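Warm-Up Guide for Stage Actors, Section 4: Building Your Character's Walk

Filed under: Acting Craft / Movement / Rehearsal Tools

9 min read

Welcome back! If you've finished Section 3 (breath and voice), your ribs should feel loose and you should have picked a character to work on. This section goes from the feet up, and it's my favorite part of the whole guide.

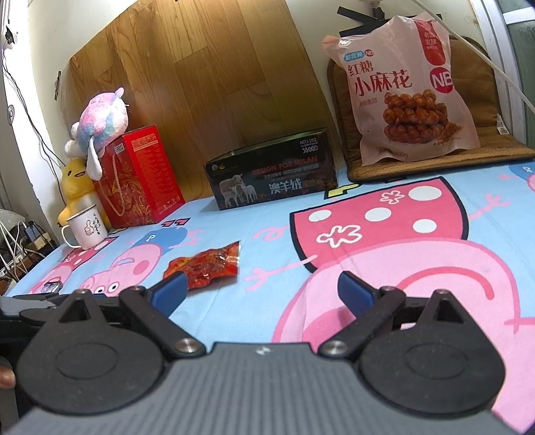
What you need before you start

- A clear stretch of floor, 30 feet if you can get it. A hallway works too.
- The shoes your character would wear, or the closest pair you own.
- Your script, marked up as described in Section 2.
- A timer you don't have to hold.

Note: Work barefoot or in rehearsal shoes for steps 1 through 4. The character shoes come later, and I know it's tempting to jump ahead (I do it myself!), but they'll boss you around if you put them on too soon.

Finding your own walk

1. Set the timer for three minutes and walk the length of your space at an everyday pace. Don't perform anything yet.

2. Notice which part of the foot lands first, then which part leaves last. Say it out loud as you go: "heel, toe, heel, toe." Silly, yes. Keep going.

3. Let your attention travel up through the ankles, knees, hips, ribs and head. Stop at whatever feels busiest. For me it's always the left shoulder, which creeps forward like it's late for something.

4. Write down two habits. These are your defaults, and they'll sneak into every role you play until you can spot them.

Caution: If a knee or hip hurts, stop and rest. Everything in this section can be done sitting in a sturdy chair, leading with the chest or chin, and I've seen some gorgeous work come out of a chair.

Choosing a lead

Every body seems to be pulled through the room by some part of itself. We call that part the lead.

5. Imagine a string tied to your breastbone. Walk the space once while it tugs you along.

6. Move the string to your forehead, then your belly, then your knees. Give each one a full trip there and back. Shake out in between.

7. Go back to your script and find one line where your character wants something badly. Walk while speaking that line with each lead. One of them will make the words come out differently — mark it in the margin.

When I was playing Burnell, the debt collector in "The Jaline Road," I spent two weeks leading with my chin because he was such a bully on the page. Then Oanh Lý, our movement coach, had me try it from the belly, and suddenly he was a man who'd just eaten well and had all afternoon to wait for his money. Much scarier! We kept it through the whole run.

Setting the dial

8. Picture a dial from 1 to 9. At 1, the walk is so faint that only you know it's there. At 9, you're a cartoon.

9. Start at 9 and really go for it. Swing everything. Get red in the face.

10. Come down one number for each trip across the floor. Keep the lead exactly where it is and let only the size change.

11. Pause at 3. This is usually a good place for a small room or a camera. For a big house like the Plerkeson, which has 625 seats and a very deep balcony, I live between 5 and 6.

Note: Your director gets the final say on the number. Bring it to rehearsal as an offer.

Adding the shoes

12. Put on the character shoes and repeat steps 10 and 11.

13. If the walk falls apart, take the shoes off, do one trip at 9, and put them back on. Repeat until the shoes and the lead agree with each other.

14. Finish by standing still for one full minute with the lead switched on. You want the walk to be there in your body even when the feet aren't moving.

Caution: Check the soles before you work on a polished floor. Leather bottoms and fast turns are a bad mix.

Do this section daily for the first week of rehearsal, then use steps 5 to 7 as a quick refresher before each run. Section 5 covers sitting, standing and handling props in character.

Comments (3)

Chelsea Tindall
The dial saved me. I've been at a 9 since drama school and had no idea. Does the number change for theater in the round?

Author
I drop it by one or two, Chelsea, and pay extra attention to my back!

Phùng
Tried the knees lead on a Chekhov doctor and my scene partner cracked up. Going back to forehead tomorrow.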